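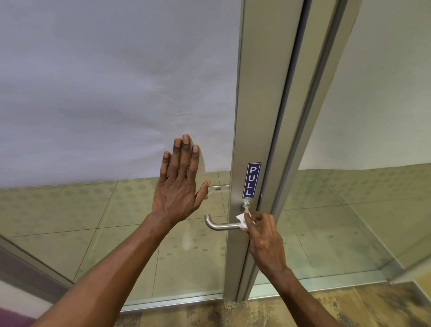
## "Behold, I stand at the door, and knock" – who is on the inside?

**salminen_reader**
3/4/24

Our small group at Skalau has been going through the letters to the seven churches, and we got stuck on Revelation 3:20. I grew up hearing this verse at the end of nearly every sermon, always as an invitation to people who had never believed. But the letter is addressed to the church in Laodicea! So is Jesus knocking at the door of an unbeliever's heart, or is He outside His own church asking to be let back in? We talked for 20 minutes past closing time and I went home more confused than I came.

**Furum**

What a good thing to get stuck on. I'd start with verse 19, where He says, "As many as I love, I rebuke and chasten." That is family talk, and it makes me think He is speaking to people who already carry His name but have grown comfortable and sleepy. Then verse 20 says "if any man hear my voice," so although the letter goes to a whole church, the door is opened by one person at a time.

The supper matters too – in those days, sharing an evening meal meant real friendship, with plenty of time to sit and talk. You might read Song of Solomon 5:2 beside it, where the beloved knocks and the sleeper is slow to get up. I can't prove John had that in mind, but it has helped me.

As for the sermons you grew up with, I wouldn't throw them out. The promise is wide enough for a newcomer, even if the letter was first written to tired believers.

**Rurell**

It's the church. Read verses 14 to 22 in one sitting and don't stop at 20. Also look at Luke 12:36, where the servants are supposed to open right away when the master knocks. Some people tie it to the second coming for that reason, but I haven't made up my mind on that part.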